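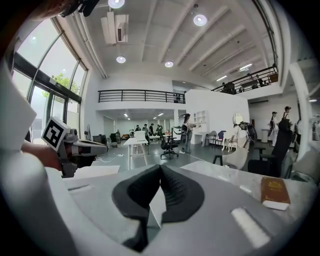
Figure 3. The reading table, near the tall arched windows.

I love this room for shelving work — so much daylight! We kept coming back to one brown book with gold on its cover, and Meifang Dai swears everyone reaches for it first. Of the 72 people we talked to in July, 48 named the cover before the title (I'd have done the same).

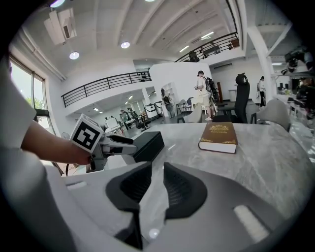 Figure 4. Brown book and black box on the gray, white-veined tabletop.

Boxes got far less love. Samer Aoun and I still argue over why.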